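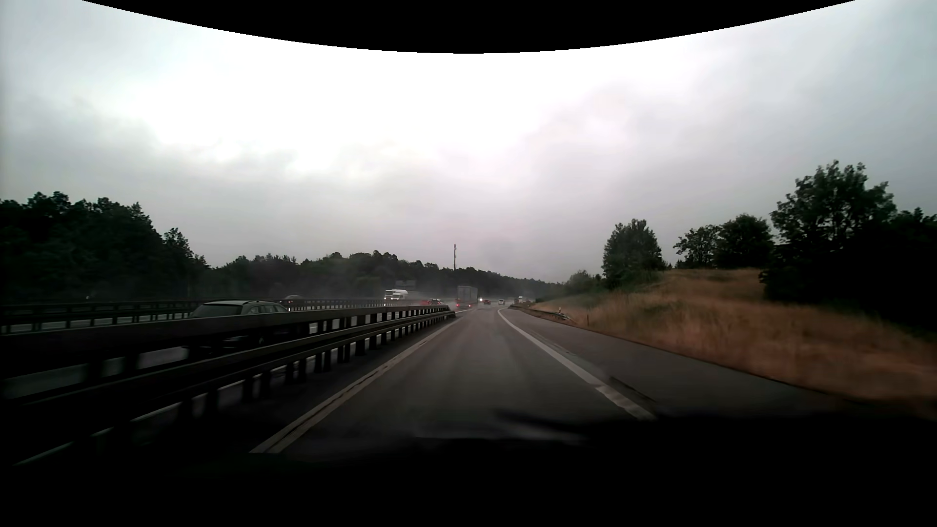 Figure 4.1 A damp highway under heavy cloud, with a guardrail along the left side of the lane.

Chapter 4
Lines, Rails and Shoulders

I learned to drive on the road between Laker and Illport, and for my first 300 miles I don't think I looked at the edges of it once. I looked at bumpers! My aunt, Maya Dabbas, who spent 15 years painting highway lines for a living, finally made me pull into a gas station and draw the road from memory. I drew two lines and a car. She was not impressed.

So before we get to any formulas, I'd like you to spend a minute with Figure 4.1 and ignore the cars behind the rail. Look at the pale line on the left and the white one on the right. Up close the right-hand line looks worn and uneven, and past it there's a wide paved shoulder with nothing on it. Then look at how closely the guardrail posts are spaced (we'll come back to post spacing in Section 4.3, and yes, there's math).

In this chapter we'll work from the edge of the pavement inward: shoulders first, then edge lines, then barriers. I've put drainage last, mostly so you'll have the slope tables from Chapter 3 fresh again by the time you need them.

Before you start: sketch a road you use every week, edges included, without going out to check. Keep the sketch. You'll be correcting it in Exercise 57.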